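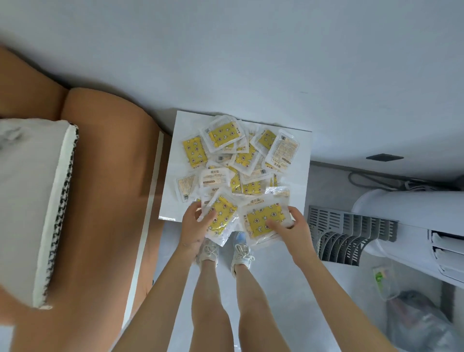 Small flat packets on a white tabletop, some with the yellow patterned side up and others showing the printed back.

Liquid-applied siding

Liquid-applied siding, also sold as "coating siding" or "permanent paint," is a thick exterior wall finish that is sprayed over existing wood, stucco or masonry instead of being nailed up in boards or panels. It is usually an acrylic or elastomeric product with mineral filler. Sellers describe it as a replacement for siding. Many painters and home inspectors describe it as paint, and the dispute over which word is right runs through most of the writing on the subject.

Composition and application

A typical job has a primer coat and one or two finish coats. The finish dries to a film several times thicker than house paint, with a light texture that hides small cracks. Walls are washed, loose paint is scraped off, gaps are caulked, and windows and trim are masked before spraying begins.

Preparation takes up most of the labor, and it is the part most often cut short. A crew that finishes a whole house in a day has probably not scraped much of it. Contracts tend to list "full surface preparation" without saying what that covers, which leaves the owner little to point to later.

History in Curkordale

The best-documented local case is in Curkordale, where a contractor named Sotix sold a coating called Flumora door to door. Salesmen offered a "lifetime" finish that would never need painting. The written warranty covered peeling of the film itself. It excluded failure of the surface underneath, movement of the wall, moisture from inside the house, and any wall that had been painted before. Nearly every wood house in the town had been painted before.

Sotix claimed 2798 completed homes in its brochures. The number has been repeated in several home improvement guides, but no list of addresses was ever published, and the town's permit records cannot settle the matter, as exterior coatings did not need a permit. The figure should be treated as advertising.

A rival firm, Marquez, stopped offering spray coatings after two seasons and went back to hanging vinyl and fiber cement. Its stated reason was callbacks.

Performance claims

Insulation. Some brochures say the coating lowers heating bills, often by mentioning ceramic particles in the mix. A film this thin adds very little resistance to heat flow. A pale color can keep a sunny wall cooler in summer, but so can a pale color of ordinary paint.

Breathability. Sellers say the film lets water vapor out while keeping rain from getting in. This depends on the product and on how thickly it goes on. An old wood wall with no vapor barrier inside can hold damp behind a heavy coating, and the first sign is often a blister low on the wall or soft wood at the bottom edge of a board.

Lifespan. "Lifetime" is rarely defined. In some contracts it means the time the first buyer owns the house, and in others it means whatever period the maker considers normal for the product. Labor is commonly covered for 5 years or less.

Comparison with panel siding

Vinyl, steel and fiber cement form a separate outer layer, with a path for water to drain behind it if they are installed properly. A damaged panel can be taken off and replaced. A coating has no drainage space, and patches tend to show because the texture is hard to match. On sound stucco or block the coating has a better record, and even its critics generally allow that it can bridge hairline cracks well there.

Removal is slow. Thick film clogs sandpaper and softens unevenly under chemical stripper, so many owners end up putting panels over it.

See also: Elastomeric paint; Fiber cement; House wrap; Stucco repair

Comments (3)

Jennylyn Soriano
My mother's house was done with Flumora. North side still looks fine. South side has been patched twice and you can see both patches from the road.

blockhouse_ed
A bit hard on the stuff. Mine is over cinder block and I've had no trouble with it.

tmk
Could someone add what the removal costs? I have quotes that are nowhere near each other.

2 shares | Contact | Copyright | Last edited 16 October 2022 | Back to top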